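Packaging Practice, Unit 4: Packing Corded Items in Mailer Boxes
Course handout

Last updated: 29 September 2025

Scope

This handout covers the packing of small electrical items and loose cords into one-piece corrugated mailers. It assumes the July material on board grades and flute direction. Void fill is treated separately in Unit 5 and is mentioned here only where it affects the cord.

Terms

Tray: the lower part of the mailer, comprising the base and four walls.
Lid: the hinged panel that closes over the tray, joined to it along the rear wall.
Tuck flap: the panel along the free edge of the lid, inserted behind the front wall on closing.
Side flaps: the small flaps at either side of the lid, sometimes called ears or dust flaps. They go down inside the side walls.
Lead: any flexible cord with a plug or connector on at least one end.
Hank: a lead folded or coiled to a compact shape and secured.

The Adent catalogue uses "cherry lock" for a side flap with a locking tab. The Trulon sheets use "ear" for both the plain and the locking kind. In written work, use the terms above and state whether the flap locks.

1. Setting up the station

The box is erected before any item is brought to the bench. Fold the side walls first, then roll the front wall over the tabs and press it down until the tabs seat in the base slots. A wall that springs back has not been seated, and the tray will go out of square when loaded.

The open box stands at the far side of the work area with the hinge away from the packer. The lid must stay up by itself. If it falls forward, crease the hinge once more by folding it back past the vertical.

The area between the packer and the tray is the staging area. Items are laid out in it in packing order, first item nearest the tray. A cloth is preferred to a bare bench top for finished surfaces. It should lie flat, without folds under the tray. Position marks on the cloth are useful where the same set is packed repeatedly, as they give each item a fixed starting place and make a missing item easy to notice. The spacing of the marks should suit the largest item in the set. Marks that have lifted or smeared are renewed before the start of a shift.

2. Preparing leads

Leads cause more trouble in mailers than rigid items do. They change shape after placement, they push the lid up, and their plug pins can mark other goods or pierce the board.

Two methods of winding are accepted.

Flat coil. The lead is laid in loops of equal size, each loop given a half twist between finger and thumb so that it lies without kinking. The method suits round flexible cord and leads with moulded connectors. The loop must be smaller than the shorter inside dimension of the tray by at least 30 mm.

Figure of eight hank. The lead is folded back and forth and tied at the middle. It suits flat twin cord and long leads. The bend at each end of the hank should not be tighter than 4 times the cord diameter.

Winding around the hand and pulling the last turn tight is not accepted. It strains the cord where it enters the plug.

Leave a free tail at the plug end so that the plug can be turned independently of the coil. Secure with a paper band or reusable tie. Wire ties are not used next to painted or polished goods. Adhesive tape is not applied directly to cord.

Where several leads are packed in one box, each is wound and secured before the next is picked up. Two loose leads on the same bench will cross, and separating them takes longer than winding either.

3. Plug orientation

Pins are the hardest and sharpest part of most leads. The following order of preference applies.

(a) Pins fitted with a card sleeve or moulded cover.
(b) Pins turned inward to the centre of the coil.
(c) Pins facing a wall, with a double thickness of board between.

Pins facing up towards the lid are not acceptable under any arrangement. In transit the load from a stacked parcel passes through the lid, and the lid of a mailer is a single thickness over most of its area.

4. Order of loading

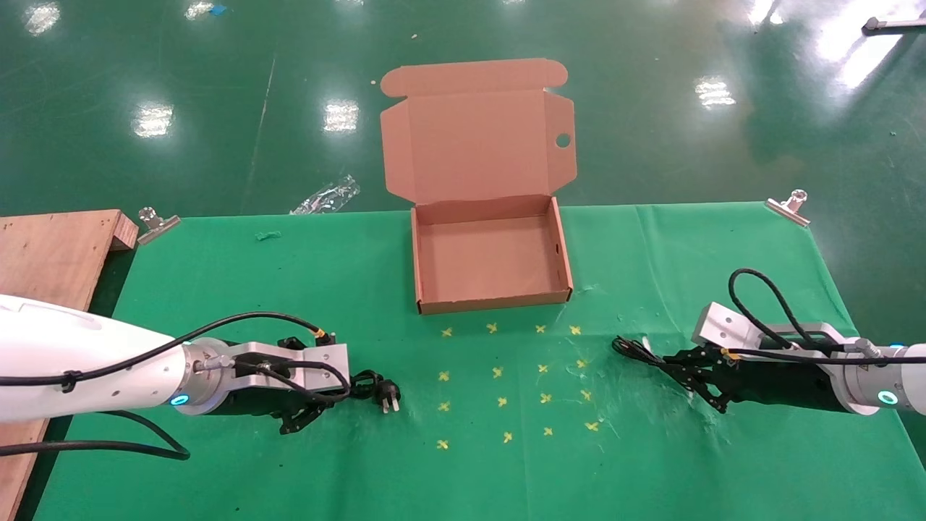 The tray is loaded from the rear wall forward. Heavy rigid items go in first, flat on the base. The lead follows, placed beside the item where there is room and on top of it only if the combined height is below the wall. The plug is set last and checked with a fingertip for movement.

Lower the coil with both hands, one on each side, and release both together. Releasing one side first allows the coil to open. If it opens, take it out and secure it again. Pressing it down with the lid only transfers the problem to the customer.

Before closing, check that no part of the cord lies over a wall. A cord trapped under a side flap will hold the lid open by its own thickness, and the tuck flap will then creep out.

5. Closing

Bring the lid forward, guide both side flaps inside the walls, then insert the tuck flap along its whole width. The lid should lie level without hand pressure. A bulge at the middle indicates an overfilled tray, and a bulge at one corner usually indicates the plug.

Some mailers have a hole or cut-out in a panel, for handling, display or ventilation. Small parts must not be packed loose in these. Check that neither cord nor plug can be drawn out through the opening. For the Rathnayake pattern, a card pad is laid across the contents before closing.

6. Closure test

Hold the closed box level, turn it on to each side wall, then invert it and return it to level. Listen for sliding. Open the box and compare the contents with their original position. Movement of more than 12 mm in any direction is a fail, as is any exposed pin or any coil that has come out of its tie.

Record the result on the Cismont sheet, with box size, winding method and type of tie. Failed boxes are repacked in the same mailer if the creases are sound. A mailer whose tuck flap has been inserted and withdrawn repeatedly loses stiffness along the fold and should go to recycling.

Exercise

Pack one appliance and 2 leads of unequal length in a single mailer, using a different winding method for each lead. Carry out the closure test. Submit the completed sheet with a sketch plan of the tray showing the position of both plugs and the direction of the pins.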